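Two arms, one sponge: a week with the Allik kitchen kit

By Lucyna Piątek
May 27, 2024

I've been burned by kitchen gadgets before, so when Plerkano offered to lend me the Allik two-arm kit for a week I said yes mostly to be rude about it. The loan was free. Buying one costs $1,040 a month on a lease, plus an $80 setup visit, and the brochure says "dishes, done."

Done is a strong word. What you get is a pair of arms on a black rail, a tablet, and a login that expired on me twice. The arms don't go anywhere near your sink. You lay the plates out for them, you put a sponge and some liquid in a tray, and you press start. By then I could have washed a plate myself, and my neighbor Ksawery, who watched most of the first evening, said so more than once.

To be fair, the grip is better than I expected. The arms handle a dinner plate with some care, and I didn't lose one all week. They are slow, though, and there is no setting for "hurry up." Support told me speed is "on the roadmap." So is a drying rack, apparently. 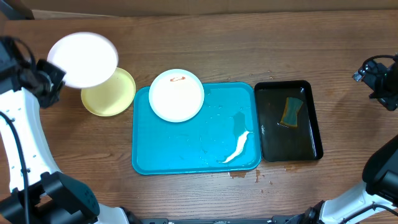 My bigger complaint is the mess. The sales page talks about a contained wash area, and I wiped down my table after every session. If your table is bare wood, buy a mat first – Plerkano sells one, naturally. Sauce is the other weak spot. Anything that had dried on needed a second go from me, with hot water and an ordinary scrubber.

Would I lease it? No. I'd look again if the price came down a lot and it could reach the sink. The kit goes back to Plerkano tomorrow and I have a box to find.

2 comments | 2 shares

Contact | © Lucyna Piątek | Back to top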